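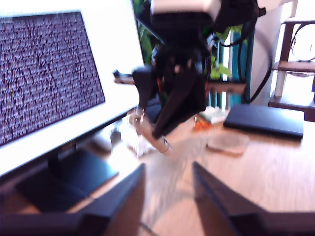
# Gripper comparison FAQ

Last touched 28 Feb 2025. Written fast, between runs. Ask Ronaldo Rangel if something's missing.

**Which grippers are in the comparison?**

Two. The Duso (stock fingers, came with the arm) and the Gratano, longer plates, stiffer. Same arm, same controller, same table for both. We wanted the Nygård in as well but the mount doesn't fit our wrist and no one's had time to print an adapter.

**So which one's better?**

Depends what you pick up. Gratano for bottles and anything tall. Duso for soft stuff, bags, tissues, small junk. Gratano plates tend to push soft things along the table before they close. Annoying.

**How many tries per object?**

21 per gripper. Counts as a success if the object is lifted and held for 3 seconds. Dropped on the way to the bin = fail, no arguing.

**Do I have to recalibrate after swapping fingers?**

Yes. Every time. Skip it and the closed position is off and the motor sits there pushing against nothing and gets hot. Ask me how I know. Takes 2 minutes.

**What do you run it with?**

LeRobot. Docs open in the browser, terminal on top so the log is in view the whole time. Camera previews go on the other monitor, angled so you can check them from where you sit.
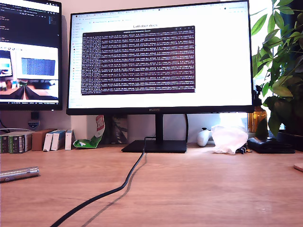

Ronaldo wants it added that the log should be read during the run and not after, and that anybody who sees the loop rate sag should stop, close the extra preview windows and start that try over. He also says the wrist camera is worth more than a better gripper, and that he would drop the overhead view before he dropped that one.

Not everybody agrees on the overhead view. Keep it for now.

**Why does the wrist camera matter so much?**

You see the gap between the fingers. From the side you can't tell if a clear lid is in there or just near it. Clear plastic is the worst, both grippers, every camera angel we tried.

**Does daylight mess things up?**

Some. Glare on the wood mostly. Lock the exposure before you start, don't leave it on auto. If the sun moves alot, redo the baseline tries.

**Is the Bandport controller any good?**

Tried it in December. Smoother on slow moves, but it dropped the connection on us and we lost a set. Back on the old one. Might retry with a shorter cable.

**My arm shakes at full reach. Broken?**

Probably not. Check the base clamp first, then the screws at the shoulder. Gratano is heavier so it shows up more there. Cap the speed at 90 percent and see if it goes away.

**Can I get the raw results?**

Yes, ask. Spreadsheet's messy, column names are half abbreviations. Duso tab is complete, Gratano tab is still missing the lid tries.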